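Hurlow Park Pass and Skip Band: a season's verdict

Sun 28 February

I bought the Hurlow annual pass last April, the week the new water coaster opened at Jorkstead, on the grounds that it would pay for itself in four visits. It has now done so, if you ignore petrol, parking and the price of a hot dog, and I have become very good at ignoring those.

The pass comes in two parts. The card costs 112 pounds and gets you through the gate on all but the bank holiday weekends, which are listed in grey type on the back of the leaflet. The Skip Band is a rubber wristband that books you a slot on the big rides so you can queue somewhere more comfortable. Buy both together and it's 199 pounds. I bought both together. I had seen the line for Nurmi Falls from the car park.

First, the good. The band is waterproof, it buzzes when your slot comes up, and the battery has never died on me before the park shut. On a damp Tuesday in term time I rode the Falls, the mine train and the big wheel before lunch, and had time left over to be disappointed by the pirate show.
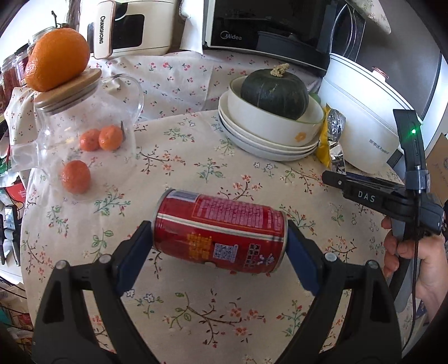 On a Saturday in August it's another matter. Everyone has a band on a Saturday in August. You tap for the Falls at opening time and are offered ten to five, and you can't hold a second slot until you've used the first, so you spend the day wandering about with an expensive bracelet on, looking at the ducks. The ordinary queue was shorter than that. I know because I ended up standing in it.

The app needs a word too. It's made by a firm called Rerell and it has a map, on which my little blue dot spent most of the summer in the boating lake. It gives live waiting times, which are fine for the small rides and hopeful for the large ones. It also hands out points. I finished the season with 3819 of them and a fridge magnet costs 700, so I could in theory have five magnets. I took one. The gift shop had run out of the coaster design and gave me a badger.

Food discount: ten per cent, sit-down places only, not the kiosks. There are two sit-down places, and one closes at three. We took our own lunch after the second visit and saved rather more than ten per cent.
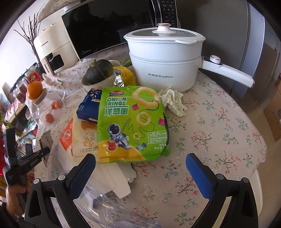 Have to disagree about the band, wrote Maureen-free comment box regular Jorkstead Gran. Book the Falls for late afternoon on purpose, do the small rides first, and you'll hardly stand still all day. And check your settings for the points, as they can go towards parking if you tick the box before you arrive.

I have since found the box. It's under "Notifications", and ticking it does take the parking off, one visit at a time, so there goes one complaint. The late slot trick I tried in the autumn half-term and it works if the weather holds. Ours didn't, the Falls closed at four for high winds, and the slot vanished from the band with a cheerful buzz.

Would I renew? The card, yes. If you live within an hour and can go on weekdays it's a decent buy, and the gate staff are quick and pleasant even in the rain. The band I'd leave, unless you have small children who can't queue or a large grudge against other people's. You can add it for a single day at the kiosk by the turnstiles, and on the quiet days they sometimes knock a bit off if you ask.

Card: four stars. Band: two and a half. Badger magnet: still on the fridge.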